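Learning > Robotics for Beginners > Part 2 > Chapter 11

Last updated 28th March

Chapter 11
A Day at the Open Lab

I've promised my editor that every chapter in this part will begin with a visit somewhere, and I was a bit nervous about this one. Simulation doesn't sound like much of a day out. You go to a welding shop and there are sparks; you go to a warehouse and there are carts zipping past your ankles. What do you get at a place where most of the robots live inside a computer? Chairs, I figured. Lots of chairs.

Well, there were chairs. But I stayed until they turned the lights off, so let me tell you about it before we get to any math.

The lab is called Brivar and it takes up the second floor of a former shoe warehouse in Parwood. Every March they hold an open day, and this year 34 of us signed up: a high school class, a few parents, two retired machinists who asked the best questions all day, and me with my notebook. Sylvie Carrier met us at the top of the stairs with a box of name tags and a marker that was almost dry. (My tag said "Fan." I wore it anyway.)

She split us into groups and mine went straight to the kitchen demonstration. This was a big screen, a keyboard, and a young engineer named Zihan Wei, who talks very fast and apologizes for it, and then talks faster. The project is called Damisness. I asked three people what the name meant and got three different answers. What the project does is easier to explain: it gives a robot arm a kitchen made entirely of software, so people can work out how the arm should move around a stove before anybody bolts a real one to a real floor.

Zihan put a kitchen up and let us look at it for a minute. I think he'd learned that visitors need that minute! You're expecting a diagram, and you get somebody's home, more or less, with tile and granite and a toaster.

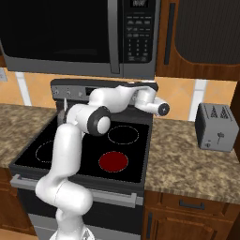

Figure 11.1. A simulated arm reaching across the stove. The front right burner is on.

"So what would you worry about?" he asked us.

A girl near the front said the burner, right away. Good answer. One of the machinists said the microwave, and Zihan pointed at him like he'd won a prize. Think about it for a second. A person cooking under an over-the-range microwave ducks and leans without noticing. An arm has no such habits. It has a set of joints, each one can turn only so far, and somebody has to find a combination of turns that puts the gripper where it's wanted while the elbow and everything else stay clear of the stuff above, below and behind.

That "everything else" is what I want you to hold on to. When I started out, I only ever thought about the hand. Where's the hand going? Can the hand get there? I spent most of a semester on the hand, and then I knocked a shelf off a wall with the elbow. Every link of the arm takes up room, and every link has to go somewhere while the hand is doing its job.

Zihan let us take turns steering a practice arm in an empty room, using sliders on the screen, one slider for each joint. It's awful. I mean that in a friendly way – you should try it if you ever get the chance. You nudge the first joint a hair and the far end swings across half the room. You nudge the last one and almost nothing happens. The class got competitive about touching a floating target, and the best score of the morning was 37 seconds. I won't tell you mine.

After lunch Roald Forsberg took over. He runs the side of the lab that deals with real machines, and he was pretty frank about what a simulated kitchen leaves out. A burner in software can be red on the screen and have no heat in it at all, unless somebody writes the heat in. The same goes for grease and for the little bit of wobble in a worn joint. He said his group and the simulation group argue about this every week, and he seemed to enjoy it.

Xuelian Zhong, who teaches the high school class, asked him whether her students should learn on the screen or on a real arm. "Screen first," he said, "then the arm, then back to the screen to find out what you got wrong." I wrote that down and underlined it, and it's how I've set up the exercises in this chapter.

We'll start in Section 11.1 with joints and links, and how to describe where each one is. Section 11.2 covers reach: which spots an arm can get to, and which it can get to in more than one way. Then we'll put some obstacles in the room and things get interesting. You'll need the angle rules from Chapter 9, so if those have gone fuzzy, flip back now. I'll wait.

Related chapters
Chapter 9: Angles You Will Use Again
Chapter 10: Florencio Marín and the Fang Gripper
Chapter 12: Moving Without Bumping
Chapter 13: From the Screen to the Shop Floor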